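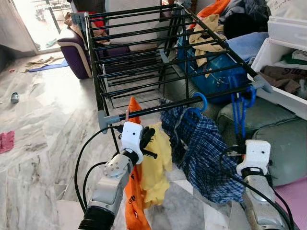

Section 7: Comparing fingertips on cloth

Carry out this comparison before the Lurora gripper is released for household trials. Two operators are required.

1. Fit the Macedo fingertips to both arms and tighten the screws by hand.

2. Set the grip force to 40 per cent. Pinch a yellow cloth laid over another fabric and check the wrist camera view. The fingertips should close within the folds of the upper cloth.
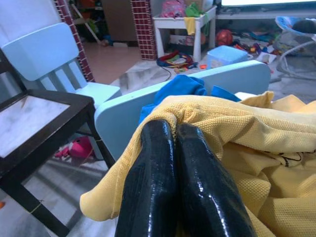 3. Repeat with both arms at the chair. One gripper holds the edge of the garment while the other approaches from the opposite side.

CAUTION: Keep hands clear of the fingers until the controller shows HOLD.

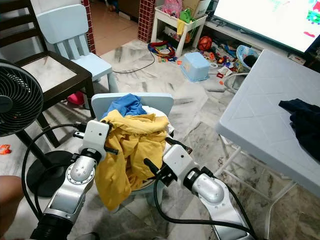 Should the cloth slip, note the force setting and begin the step again — do not raise the force during a lift.

4. Change to the Wovside fingertips and repeat steps 2 and 3.

Note: Send completed sheets to Kibet Were at the Gestthorpe office.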